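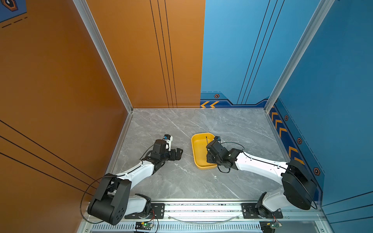 Stillitz Community Choir – Front of House and Concerts

Call for singers and a part-time concert organiser

The Stillitz Community Choir is looking for new voices for its winter program, and for one person to help run the concerts. You do not need to read music. You do need to be 16 or over and able to get to most rehearsals.

We sing at the Conneely Hall, 7 Clandadar Road, and put on two concerts a year. Last year's winter concert drew roughly 700 people over its run. The program this time is folk songs and a short mass, sung in English and Latin.

Singers

We are shortest of tenors and low altos, but all parts are open. There is no audition. You will be asked to sing a few scales with the section leader so we know where to seat you. Music folders are lent out and must come back after the last concert. Parking is behind the hall, off Stukstead Lane. 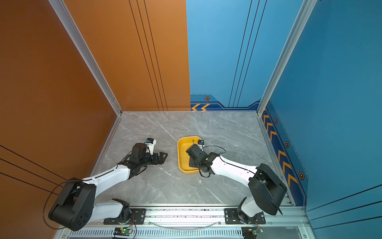 Concert organiser

This is a paid casual role for the length of the season, with an honorarium of $1510. The organiser will:

- book the hall and the piano tuner
- look after ticket sales and the door roster
- get the printed program to the printer on time
- be there for both dress rehearsals

Experience with ticketing software is handy – we can show you ours. You will need your own phone and a current driver's licence.

How to apply

Write to Soudabeh Ghaffari at the choir office by March 10, 2020. Singers, please give your name and your part if you know it. Organisers, please send a one-page letter and two referees.

Comments

Margie: Is the mass the same one as last time? I still have my marked copy.

tenor2: Can I start late? I'm away for most of February.

Deb K: Is there a ramp at the Stukstead Lane door, or only out the front?

Recent notices
Folders still missing from the spring concert
Hall heating repairs
Seating plan, all 31 chairs on the risers

Contact the choir office | © Stillitz Community Choir | Back to top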